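SNJUE PVC insulated tape, black: review after a few weeks of use

I bought this tape at Tutorton, the hardware place on the Makcombe road, when the roll I had been using ran out halfway through a lamp repair. They had 2 brands of black electrical tape on the hook and this was the cheaper one. I have since gone through most of the first roll and started a second.

What I used it for

Mostly small jobs at home. I rewrapped the cord on a Halen bench lamp where the outer jacket had split, bundled the wires behind the workbench, and marked the neutral ends on a long extension lead. I also put some on the handle of a Jansen hand saw, which is not what the tape is for, but I wanted to see how it held up to being gripped.

Stretch and stick

The tape stretches well before it necks down. You can pull it firmly around a bundle and it draws in on itself the way it should. The adhesive is average. On clean plastic it holds from the first turn. On the lamp cord, which was dusty, I had to wipe it down and start over. Finish the last inch without stretching or the end will lift by the next day. I lost three ends before I went back to doing it properly.

It tears by hand if you snap it, though the edge comes out stretched and whitish. Scissors are better for anything that shows.

Heat and cold

The temperature range is printed on the roll, -10°C to 80°C. That is 14 to 176 in Fahrenheit. I have no way to test the top end. The garage was cold on Saturday morning and the tape was stiffer coming off the roll, but it still stuck.

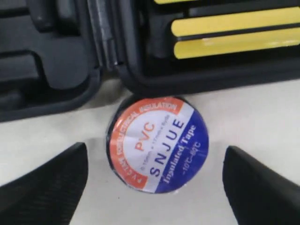 SNJUE PVC tape, label side up. The small line on the blue part is the temperature range.

The fine print with the dimensions is tiny, so check the width and length with the store before you buy if they matter to you.

What I didn't like

The saw handle was a failure. After a week the wraps had slid and left glue on my palm. The start of the second roll was also hard to find, and I ended up picking at it with a knife. I now fold the end over when I put it away.

Would I buy it again

Yes, for indoor wiring jobs and bundling. For anything outdoors I would pay more. I give it 7 out of 10.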